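Grade the Simulator Round on Its Failures

The Rusora student league scores its simulator round on completed grasps alone. I have coached the Toltport club for five seasons and think this is a mistake.

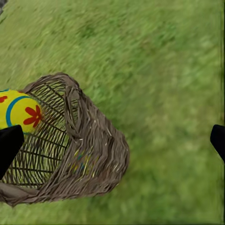 A team can tune one approach angle, pass 100 runs, and learn very little about contact. Urs Gisler argues that partial credit rewards sloppy code. I would give it only for a written fault log.
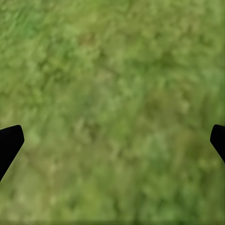
Senga Paterson's students kept such a log in February. It had 168 entries, and two of them changed their gripper code. The scoring sheet has no line for that.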